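Nimthorpe library gets its quiet room back, on the condition that it is quiet

NIMTHORPE — The quiet room at the town library will reopen in October after a closure that lasted longer than the construction of the library itself, town officials confirmed at a meeting attended by 50 residents, several of whom had brought cushions.

The room was shut when a leak above the periodicals shelf brought down a ceiling panel and a good part of the local history collection's newspaper index. The repair was supposed to take six weeks. It took a year and a half, two roofing bids, one change of roofer and a long exchange of letters over whether the gutter belonged to the library or to the dental office next door.

It belonged to the dental office. The library has paid for it anyway.

"We could have gone on writing letters," said Laimutte's successor on the front desk, head librarian Vija Kairys, who took the job while the buckets were still out. "I got very good at writing letters. But people wanted somewhere to sit."

Where they sit, and on what, took up most of the meeting. The old room had wooden chairs with arms, bought secondhand from a courthouse, and they had their admirers. Saulius Urbonaitė, who has read the paper in the same corner for most of his retirement, told officials that a chair should not be so comfortable that a man forgets what he came in for. He was applauded. The chairs are gone all the same, sold in a lot to a restaurant in the next county, where Urbonaitė says he has no plans to eat.

In their place the library has gone gray. Everything in the seating plan, from the wall benches to the low pieces meant for the middle of the floor, is to be covered in the same family of light gray fabric, chosen after a public vote in which 1,595 ballots were cast. That is more than were cast in the last school board election, a fact raised twice from the floor and not answered either time.

Gray won narrowly over a dark green. A third choice, listed on the ballot as "oatmeal," did poorly, and there were a number of write-ins for the courthouse chairs.

The furniture budget was $3,000 over the first estimate, and $1,000 of that went to delivery. Jurgita Raudsepp, who oversees town property, said the extra cost came from ordering late and from a doorway that had been measured on the wrong side. She described the doorway as "resolved." Pressed on what that meant, she said it was wider now.

The new rules drew more heat than the fabric. Under the policy approved at the meeting, the room will allow whispering before noon and no talking of any kind after it. Phones must be silent. Hot drinks are permitted with a lid, soup is not permitted with or without one, and knitting is allowed "where needles are not unduly audible."

Laimutė Kütt, who leads the Tuesday-less knitting circle — it has met on whatever day the room was free, and lately in her garage — asked who would decide what was unduly audible. Kairys said that she would. Kütt said bamboo needles were hardly a nuisance to anybody and offered to demonstrate. The offer was declined on account of the hour.

There was less agreement on the clock. The old one ticked loudly enough to be mentioned in the library's comment book on nearly every page, sometimes with affection. A silent replacement has been bought, but Oduor Kashindye, who repaired the original for free when it stopped during the closure, said he had not done all that work so it could go in a closet. Officials agreed to hang it in the lobby, next to the photocopier, where it will have competition.

The newspaper index, meanwhile, has mostly survived. The drawers covering A through M dried out flat and legible. The rest is being retyped from the microfilm, and readers with an interest in anything from N onward are asked to be patient or to choose another subject.

Opening day will begin at 10 a.m. with short remarks, which officials have promised to keep short, followed by a period of silence so the public can try the room. Coffee will be served outside. Urbonaitė said he would come, though he intends to stand.

The library's regular hours will not change. Overdue fines built up during the closure have been waived, except on large-print westerns, which Kairys said people had been holding onto deliberately and would know who they were. 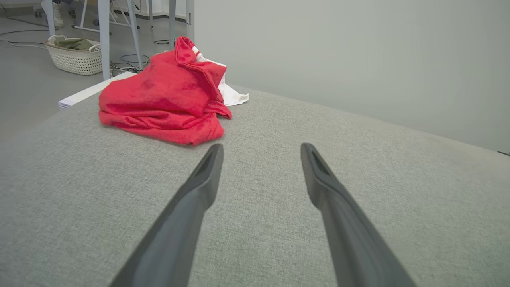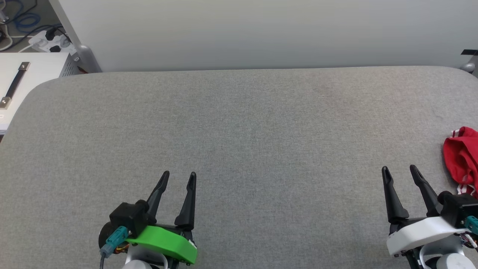
Light gray fabric with a fine heathered texture, in both photos.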